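Bench notebook, Willmont kitchen workshop
11 October 2026

Sunday, so the building heating is off and I am writing this in a coat. On the other hand the sink is free.

Subject today is the steaming station, which we have now rearranged more often than we have used. Hedvika wants it settled before the week starts. Dušan wants it settled in the way he laid it out in September, and I have his sketch taped inside the cover of this book so that nobody can say I didn't look at it.

Setup as I left it: steamer pot on the gray speckled table, perforated plate in, lid put away. Tray of panda buns on the near side of the pot, close enough that a bun travels a hand's width and no further. Dušan's sketch has the tray behind the pot, against the wall. I tried it. You reach over the pot every time, which is fine with a cold pot and stupid with a hot one. Sorry, Dušan.

Pot handles: turn them so neither one points straight at the tray. I had it the other way for the first 7 runs and kept catching the handle with my sleeve. (Coat again.) A strip of tape on the table would help whoever sets up next to get the same angle. Not the blue tape, it leaves glue and I spent a good part of Friday scraping.

Plate: sits a little below the rim, so buns have to be lowered in and let go, not slid over the edge. Slide them and they tip on the rim and land on their faces. A panda on its face is a white lump with opinions. Hedvika says the faces should all point the same way in the pot. I asked if this was a requirement or a preference and she said yes.

Spacing: start at the outside of the plate and leave the middle for last. Starting in the middle looks tidy until the last one has nowhere to go and you end up shuffling the lot.

Bows: they come in red and pink. The Durnelier order sheet has one line for "panda bun" and no mention of bows, so I have stopped sorting them. If anyone asks, they are mixed on purpose.

Shelf: the power adapter is still in the white unit with its cable in a knot. I labeled a hook for it three weeks ago. The hook is doing well and has no cable on it. I am leaving the thing where it is until somebody claims it – the MacDonald scale has its own, and the Skorkix timer runs on batteries, so I have run out of suspects.

Cleaning: plate goes under the tap holes down, then stands on edge to dry. Stacked flat it keeps water in the holes and drips down the front of the next person. Table wiped with a damp cloth only. The speckle hides crumbs beautifully, so wipe it even when it looks clean, and run a hand over it after.

To do:
Tape for the pot position (white or yellow, ask Hedvika where the roll went)
Second tray, same raised edge, so one can be loaded while the other is in use
Copy the layout onto a clean page and retire the September sketch with full honors
Find out who turns the heating off 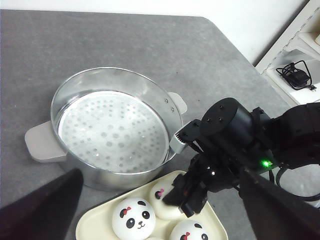

Monday's first job is the tape, before anyone moves the pot to make room for their coffee. Dušan has the early slot and I have left him a note on the tap, in capitals, asking him to try it my way for one morning before he changes it back. The second tray can wait until Hedvika signs the order.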